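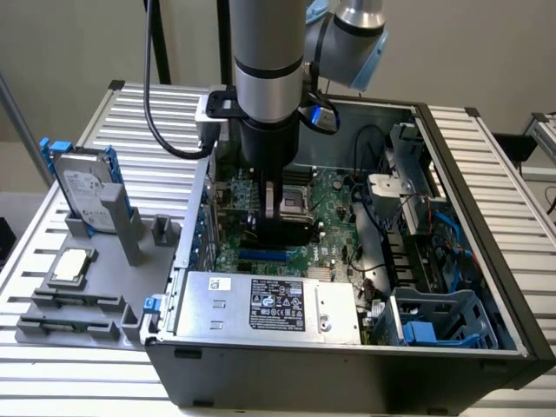
The member from the east stairwell asked whether the board would be paying for another year of Hirkero before anyone had looked at what the building gets for it. She said the laundry room had been shut for most of February and the only notice was a sheet of paper taped to the door, which came down the same night.

The chair thanked her and said the contract was item 2 and the laundry room item 3, and that both would be taken in order. Meeting called to order at 7:10 p.m. Quorum met. Minutes of the last meeting approved with one correction: the bike room key deposit is $30, not $20.

1. Old computer in the office

The desktop in the management office no longer starts reliably. Resident records were copied to the shared drive before it was switched off. Motion to replace it and to spend no more than the amount already set aside for office equipment. Carried. The secretary will ask for a price on a laptop as well.

2. Cleaning contract

Hirkero has offered to renew on the same terms, with a 2 percent increase starting in July. A second bid came in from Dollura. It is lower, but it leaves out the windows on the landings and charges separately for snow at the front steps.

Discussion. Several members said the west side is cleaned well and the east side is not. One member said the mats in the east lobby have not been lifted all winter. The manager said the crew changed in January and the new crew was working from an old floor plan - this has been fixed.

Motion to renew with Hirkero for six months instead of twelve, and to ask Dollura for a new bid with windows and snow included. Carried, two opposed.

3. Laundry room

Two of the washers are out of service. The part for the first has been ordered through Urban, and the second needs a new drain hose. Dryers are working. Members asked that closures be posted in both lobbies and sent by email the same day. Agreed.

A proposal to raise the price per load was tabled until both machines are running again.

4. Courtyard

Drevivico will prune the two maples and grind the stump by the gate. Cars must be out of spaces 1 through 10 by 8 a.m. on the morning of the work. The date will be posted once the permit is in hand. The bench by the north wall stays where it is for now.

5. Other business

Request for a second recycling bin at the back door. The manager will check whether the city charges for it.

Storage cages: the fee for late removal of items stays at $100. One member asked for a reminder letter before any fee is charged. Agreed.

Noise from the roof fan was raised again. It is worst after 10 p.m. on the top floor - the manager will have it looked at along with the spring boiler check.

Adjourned at 8:40 p.m. Next meeting in April, same room.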